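Jostusのジェルネイル用LEDライト、2か月使ったのでレビュー

とりあえず急いで書きます。夕方から出かけるので。あとで直すかも。

買ったのはJostusの卓上タイプのLEDライト。手をまるごと入れるやつ。片手サイズのペンライト型じゃなくて、親指まで一緒に入る大きいほう。色は白とグレージュがあって、グレージュにした。理由は特になし。白が在庫切れだったのもある。

前に使ってたのはDresirportのミニライト。折りたたみで軽くて、旅行に持っていくには良かった。ただ親指だけ別に硬化しないといけなくて、10本やると地味に時間がかかる。しかも足をたたむところのヒンジがゆるくなって、硬化中に傾いてくる。傾くと爪の横のほうだけ固まりが甘くなる。で、拭き取りのときにヨレる。何回もやった。もういいやと思って買い替え。

さて本題。

まず硬化の速さ。タイマーは30秒、60秒、99秒の3つ。私はほぼ60秒しか使ってない。ベース、カラー1回目、カラー2回目、トップ、全部60秒。クリア系のベースなら30秒でも固まるけど、ヨレるのがトラウマなので60秒。濃い色は60秒を2回。ネイビーとか黒とか、顔料が詰まった色は1回だと中が固まってないことがある。表面だけ固まって、押すとぷにっとする感じ。あれ嫌ですよね。

試した色、手持ちのSulanoのカラージェルが中心。

・Sulanoのミルキーベージュ　60秒1回で問題なし。ムラも出にくい。
・Sulanoのくすみローズ　60秒1回。2度塗りでちょうどいい発色。
・Sulanoのボトルグリーン　60秒2回。薄く塗らないと縮む。
・De Smetのシアーピンク　60秒1回。これは本当にきれい。透け感が残る。
・De Smetのマグネット系シルバー　磁石をあててから素早く入れる必要あり。後述。
・De Smetの黒　60秒2回でも厚塗りするとだめ。3度に分けて薄く。

縮みについて。濃い色で爪先のほうがすーっと引けてくるやつ。ライトのせいだと思ってたけど、Dresirportのときより減った気はする。ただゼロじゃない。結局は塗る量と、油分の拭き取り。エタノールをケチるとだいたい縮む。ボトルグリーンは特にひどくて、右手の小指だけ3回やり直した。小指って面積小さいのになんであんなに難しいんだろう。

マグネットの話。硬化前に磁石で模様を寄せて、模様が崩れないうちにライトに入れる。Jostusはセンサー式で、手を入れると勝手に点く。これが便利。ボタンを押す手間がない。磁石を持ったまま手をスライドして入れるだけ。ただセンサーが敏感すぎて、ピンセットを取ろうとして手前を横切っただけで点く。まぶしい。オフにするスイッチは背面にあるけど、小さくて爪が乾いてないと押しにくい。（ジェルだから乾くって言わないか。固まってないと、です）

熱さ。これ気にする人多いと思うので。

ベースを厚めに塗ったときは熱い。正直「あつっ」と手を引っ込めるレベル。薄く塗れば平気。99秒のモードは最初の明るさが弱くて、じわじわ強くなるタイプ。長さ出しやパーツを埋めるときはこっちがいいと思う。私は長さ出しはやらないので、ストーンを置いたとき2回使っただけ。熱くはなかった。ただ99秒は長い。途中でスマホが鳴って、反対の手も固まってないから出られなくて、焦りました。

大きさは思ったよりある。写真で見ると手のひらサイズに見えたのに、届いたら普通に炊飯器の内釜くらいの存在感。うちのテーブルだと片側がこれで埋まる。重さは本体だけで592gと書いてあった。持ち運ぶ重さではないけど、置いて使うなら軽すぎないほうが安定する。Dresirportは軽すぎて、コードに引っぱられて動いてたので。

底板は磁石で外れる。外すと足の爪にも使える。この磁石がもうちょっと強ければなあ。持ち上げるとたまに底板だけ置いていかれる。でも底板が外れると掃除は楽。こぼれたジェルがそのまま固まると取れないので、使うたびに拭くのをおすすめします。私は1回放置して、ミルキーベージュの点が今も底板についてる。もう模様だと思うことにした。

コードは短い。ここは不満。コンセントが遠いので延長コードを使ってる。充電式のモデルもあるけど値段が上がるし、電池が減ると光が弱くなるって話も聞くのでコード式にした。実際どうかは知らない。

色の見え方の話もちょっと。ライトとは直接関係ないけど、比較で聞かれたので。

SulanoのミルキーベージュとDe Smetのシアーピンク、ボトルで見るとわりと似てる。でも塗ると全然ちがう。ミルキーベージュは黄みが少しあって、2度塗りで爪の白いところがほぼ隠れる。シアーピンクは青み寄りで、2度塗っても先端が透ける。手が赤くなりやすい人はミルキーベージュのほうが落ち着くと思う。シアーピンクは室内の電球だとほとんど色がないように見えて、外に出ると急にピンク。夕方の窓際がいちばんきれい。
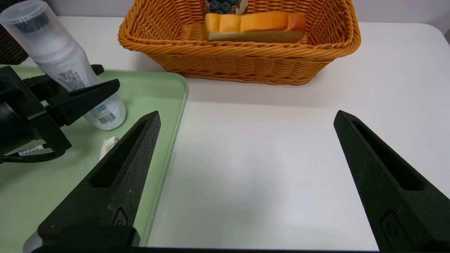

あと、くすみローズは硬化すると少し暗くなる。塗った直後の色で判断すると「あれ？」となるので、心配な人はチップで先に試したほうがいいです。ボトルグリーンは逆に、2度塗りまではムラムラで不安になるけど、トップを塗ると落ち着く。途中であきらめないこと。

持ちについて。いつも通りの生活（洗い物は手袋なし、髪は毎日洗う、パソコンは一日中）で、だいたい3週間。前のライトのときは2週間で親指の先が浮いてた。親指をちゃんと奥まで入れられるようになったからだと思う。Jostusは幅があるので、5本いっぺんに入れても親指が斜めにならない。ただ横着して浅く入れると手前のほうは光が弱い。奥まで。これだけは守って。

ネイル教室で一緒だったCeleste Paredesさんにも貸してみた。彼女は自爪が長くて、私より手が大きい。感想は「中は広い、でも入口の高さがもうちょっと欲しい」とのこと。大きいパーツを乗せた爪が天井に当たりそうで怖かったらしい。たしかに、3Dのリボンとか立体的なのをやる人は高さを確認したほうがいい。私はぺたんこのシールしか乗せないので気づかなかった。あと彼女はセンサーが敏感なのは気に入ってた。人によるなあ。

値段。本体はセールで買ったのでここには書きません。定価で買うかと言われたら、ちょっと迷う。ついでに買ったもの：ワイプが700円、ダストブラシと甘皮プッシャーのセットが845円。ワイプは毛羽が出なくて良かった。プッシャーは普通。先がちょっと厚いので、甘皮が薄い人は気をつけてくだい。ブラシは柔らかすぎて粉が残る。結局もとから持ってたのを使ってる。

良かったところ
・親指も一緒に入る
・センサーで点く
・底板が外れる、掃除しやすい
・濃い色の縮みが前より減った（個人の感想）

いまいちなところ
・コードが短い
・センサーのオフスイッチが小さい
・底板の磁石が弱い
・タイマーの音がけっこう大きい。夜中は気をつかう

音のこと書き忘れてた。終わるとピーッと鳴る。消せない。夜の11時にやってると家族に嫌がられます。タオルをかぶせると少しましだけど、熱がこもりそうなのでやめたほうがいいかも。私は手を早めに抜いてる。抜くと鳴らない。ただ早すぎると固まってないので、残り2秒くらいで抜く。せこい技。

5月に買って、週1ペースで自分の手と、たまに妹の手。今のところ光が弱くなった感じはなし。LEDの粒も全部点いてる。半年くらいたったらまた追記すると思います。たぶん。

どんな人向きかというと、家でしかやらない、置き場所がある、親指の別硬化にうんざりしてる人。旅行先でもやりたい人や、折れた1本だけ直せればいい人はミニライトで十分。私もDresirportは捨てずに取ってあって、1本だけのお直しのときは今もそっちを使ってる。ヒンジの下に消しゴムをはさんで。

星は4つ。コードがあと50cm長ければ4.5だった。

追記：コメントで聞かれた件。Sulanoのトップは未硬化ジェルが残るタイプなので拭き取り必要です。De Smetのほうはノンワイプ。ノンワイプでも硬化直後にさわると曇ることがあるので、ちょっと冷ましてからさわってね。クリアファイルで練習用に塗ったやつの硬化も聞かれたけど、やったことないのでわかりません、すみません。ではもう出ます。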